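Folding by Hand: Progress Report to Vanddale
Prepared by Madhu Garg, Jollport
2019-01-22

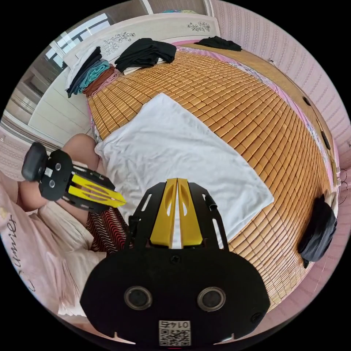

As of this report we have 771 usable demonstrations of laundry folding, all recorded in bedrooms with the two hand-held grippers. The target in the proposal was higher. The proposal was written by someone who had not yet tried to fold a shirt with four yellow fingers, and I can say that freely as I was the one who wrote it.

What we did this period

The work moved out of the office and into people's homes. On our own folding table every shirt starts in the same place and the light never changes, and a policy trained there did well right up until we showed it a bed. Beds are low and wide, and they come with mats, rails, headboards and whatever the owner left lying on them. We now ask people to leave the bed as it is. Most had tidied up before we rang the bell, and some had to be talked into untidying.

Each demonstrator holds one gripper in each hand and folds a set of items, then stacks them. Towels go fastest. T-shirts are fair. Anything with a hood is a negotiation. New people need 20 minutes of practice before we keep anything they record, and their first few folds look like someone eating soup with oven mitts. After that they get quick, sometimes too quick. We had to throw out one full session where the demonstrator was plainly racing herself.

Remote control

We also ran the same tasks by remote control on the arm pair at Drolville, as agreed. A towel takes 30 seconds with the hand-held grippers and several minutes by remote, plus a break for the operator to say what he thinks of the controls. We kept nine remote sessions for comparison and stopped there. I would like your approval to leave it at that and move those hours to home visits.

Problems

Sleeves. A demonstrator will pin a sleeve with a knee or an elbow without noticing, and the robot has neither. We now review every recording for this and mark the bad ones. It is slow work and the reviewers have opinions about it.

Finger wear. The finger pads from Domański arrived late and the second batch was a shade stiffer than the first. People can feel the difference. Whether the policy can, we do not know yet, so the batches are logged separately.

Left-handers. We had two, and both wanted to lead with the left gripper. We let them — the data is fine, and arguing took longer than folding.

Spending

Travel is over budget and equipment is under. The two nearly cancel out, and the details are in the attached sheet.

Next period

More homes, more towels on top of other things, and a first run of the trained policy on a real bed at Drolville before the end of May. I have stopped promising fitted sheets. If you still want them in the plan, please call me first, and allow some time for the call.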